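Search planning notebook, April, 7:40 am

Picked up the sweep width work again. Question is still how far apart walkers should be in wet forest with fern up to the knee when looking for a small child who may not answer.

Ran the Zurkau block at the old spacing first, then tightened it. The block is 600 m by 400 m. Track logs came off the Dradard units clean except one, which dropped out under the ridge. I left that one out.

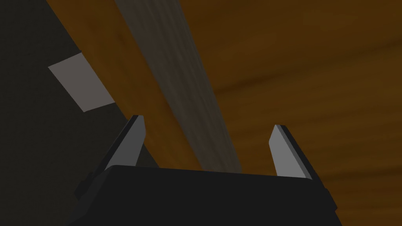
Total track points after cleaning: 3,366. Hường Chu wants the creek line treated as its own segment. I agree. Small kids turn up near water and under cover, and our grid gives the creek the same effort as open ground.

Evetti export still swaps the time columns. Fixed by hand again. Need to write this down in the shared notes so the night desk doesn't read last-seen time as call time.
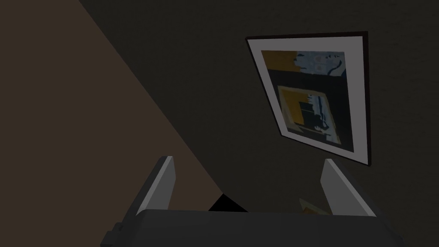 Redid the first-hour list. House and yard get searched twice, by different people, before anyone goes past 200 m. Beds, closets, cars, water tanks, under decks. The Tamura draft had the yard once only. Changed it.

Open items: voice calls every few minutes or steady? Hường thinks stop and listen. No data either way yet.
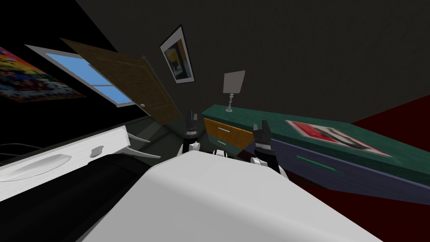
Bedroom view, simulated. Door open, window behind it.

To do: rerun the creek segment alone, ask about the missing log, send the list to Hường before the afternoon call.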